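*Project report, Unit 4 Robotics and Society. Submitted by Yakubu Ezeani, 16 May 2026*

Our group wanted to know what good practice looks like when a two-armed robot puts together household furniture. There are plenty of rules for big factory cells behind fences, but a flat-pack table in an ordinary room sits in a much fuzzier spot, and that's what hooked us! We ended up writing our own code of practice, called Grurden, and trying it out on a small white table with screw-in legs.

## What the code covers

We read through our lab's induction notes and the operating rules from the Sani workshop course we all did in February, then argued (a lot) about which ones made sense for two arms sharing one workpiece. These made the final version:

1. **Prepare the surface.** Lay a dark cover under the work so white parts stand out against it. Folds are fine, but not under a part that has to sit flat.
2. **Stage the loose parts.** Legs go to one side, lying down, within reach of the right arm. On our job they went on the same black cover as the tabletop.

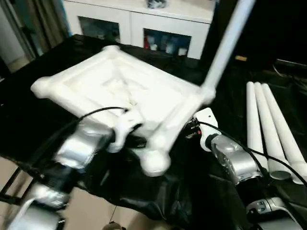

3. **Hold before you turn.** One gripper steadies the top before the other touches a leg. This was my favourite rule to test, as it changed how we planned every move.
4. **Watch the cables.** Check where each arm's cable lies before a move starts, and again if the tabletop is shifted.
5. **Keep people back.** The operator stays outside the reach of both arms and has a stop button in hand the whole time.

## Trying it out

We ran 70 leg attachments over the project and marked each one against the checklist. In 68 of them every rule was followed. The other 2 both broke rule 4: we'd moved the tabletop and gone straight on to the next leg without rechecking the cables. No damage either time, but we rewrote the rule that afternoon to add the second check.

Rule 3 takes more thought as the table fills up. With the top upside down, each fitted leg becomes another upright the arms have to work around, and the near right corner is especially tight. We now ask the operator to choose the leg order before starting and write it on the run sheet.

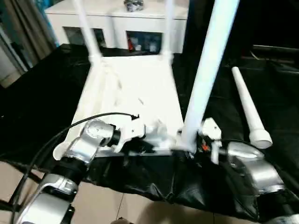 *Figure 2. Three legs on, one still to go. The left gripper is at the near edge of the tabletop and the right is beside the foot of the front leg.*

## What we'd change

The checklist took too long to fill in at first. Colour-coding the sections got it down to 30 seconds per leg, and we reckon a tablet version would be quicker again. We'd also love to try Grurden on a bookshelf, where the panels are heavier and rule 3 might need both grippers just for holding.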